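Mesa de trabajo Wekimico 641, acabado crema

Mesas y superficies > Serie Wekimico > 641

Disponible bajo pedido
Plazo habitual de preparación: 3 semanas

Hay muebles que se compran con prisa y se cambian con la misma prisa, y luego están las mesas en las que una acaba pasando media vida. La Wekimico 641 la pensamos para lo segundo. Es una mesa amplia, lisa, de un tono crema muy pálido que casi se confunde con el blanco según la hora del día, y la tenemos en catálogo desde que Wultham era poco más que un almacén con una persiana que se atascaba. Desde entonces hemos cambiado las patas, los tornillos y hasta el embalaje (¡qué lata daba aquel embalaje!), pero el tablero sigue siendo el mismo que nos pedían los primeros clientes.

Lo que más nos comentan quienes la usan a diario es lo cómodo que resulta el color. Un blanco puro cansa la vista cuando le da una lámpara de frente, y un tablero oscuro se traga las piezas negras, los tornillos pequeños y todo lo que uno deja un momento y luego no encuentra. Con el crema los objetos se recortan bien, las sombras quedan suaves y se trabaja a gusto también por la tarde, cuando en el taller ya hay que encender la luz.
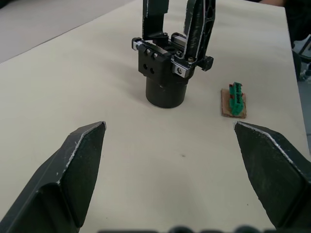

El acabado es mate tirando a satinado, agradable al tacto y sin dibujo de ningún tipo. Para limpiarla basta un paño de microfibra con agua y unas gotas de jabón neutro. Si se queda pegado algo de cinta o de adhesivo, lo mejor es tener paciencia y ablandarlo con agua tibia antes de frotar. Los estropajos y los limpiadores en polvo, mejor lejos. Con el uso le irán saliendo pequeñas marcas, como a cualquier superficie clara en la que se trabaja de verdad, y a nosotros, la verdad, nos parece que le sientan bien. Quien prefiera conservarla impecable puede pedir con la mesa el protector transparente Mikkelsen, que se corta a medida en nuestro taller y se coloca sin pegamento.

Los cantos son rectos, así que se pueden juntar 2 mesas y formar una superficie corrida, o arrimar una a la pared sin que quede ese hueco tan molesto por el que se caen los lápices. Si van a unirlas, indíquenlo en el pedido y les incluimos las pletinas de unión sin cargo. Para equipos atornillados o mordazas conviene que nos escriban antes: según el peso y el punto de apoyo, recomendamos el refuerzo inferior Zurkton, que va montado de fábrica y no se puede añadir después.

Características

Modelo: Wekimico 641
Color del tablero: crema
Cantos: rectos
Patas: regulables, para suelos con desnivel
Montaje: entre dos personas, con la llave incluida
Garantía: 3 años en tablero y estructura
Complementos: protector Mikkelsen, refuerzo Zurkton, pletinas de unión

Entrega y devoluciones

La mesa viaja en dos bultos, el tablero por un lado y la estructura por otro. Les pedimos que revisen las esquinas del tablero delante del transportista y que, si ven algún golpe, lo anoten en el albarán. Disponen de 14 días para devolverla si no les convence, siempre que no se haya taladrado ni cortado. En agosto el taller trabaja a medio gas y los pedidos tardan un poco más en salir.

Si dudan entre este modelo y otro de la serie, escríbannos contando para qué la quieren y cómo es la sala. Nos encanta que manden un croquis, aunque esté hecho a bolígrafo en la parte de atrás de una factura. También preparamos muestras pequeñas del acabado para que puedan verlo con su propia luz antes de decidirse.

Solicitar presupuesto
Pedir muestra del acabado
Descargar instrucciones de montaje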